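2/2/24
Outsole flex, children's touring boots, second round

Picked up where we left off in December. Three pairs on the bench, all the same child size: the Prutstead, the Wunwood, and the old Bagheri pair we keep as the reference. Jarlath Brophy had left them in the cold box at the low setting, so I ran the cold set first.

Flex rig set to 300 cycles per boot, toe bar clamped, heel free. The Bagheri pair behaved as before. The Wunwood left boot creaked from the start and showed a white stress line across the sole just behind the bar. No crack that I could feel with a fingernail. The right boot is clean. Marked the left one with tape and put it aside. 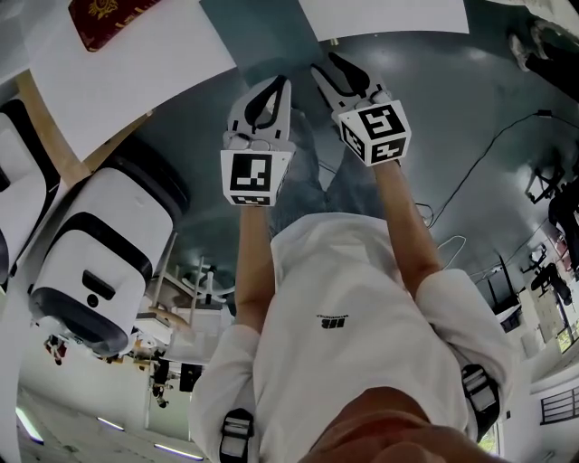
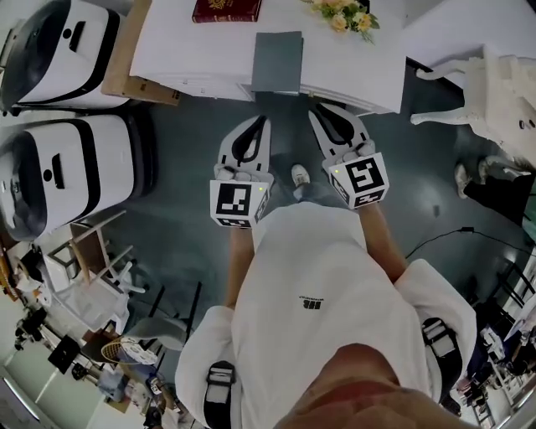
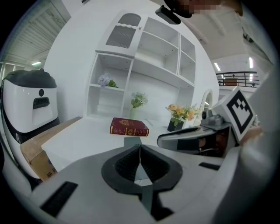

The Prutstead soles are stiffer than I wrote down last time. I think I had the clamp too far back then – the old note only says "usual position". From now on measure 40 mm from the front of the toe bar and write it on the sheet. I redid the right boot that way and the reading settled. The left still needs doing.

Lining: Anqi Fan wants the cuff checked for rubbing with a thin sock as well as the thick one. We only have the thick ones in a child size. Ordered thin ones from Dreravgate, order 1108.

Laces on the Wunwood are too long once the cover is zipped. The ends come out at the bottom and would end up under the ski. Not part of this test but it should go in the report.

To do:
Prutstead left, 300 cycles, clamp at 40 mm
Wunwood left, look at the stress line under the magnifier
Grease the rig's lower bearing, it squeaks and I can't tell it from the boots
Ask Jarlath which shelf of the cold box he used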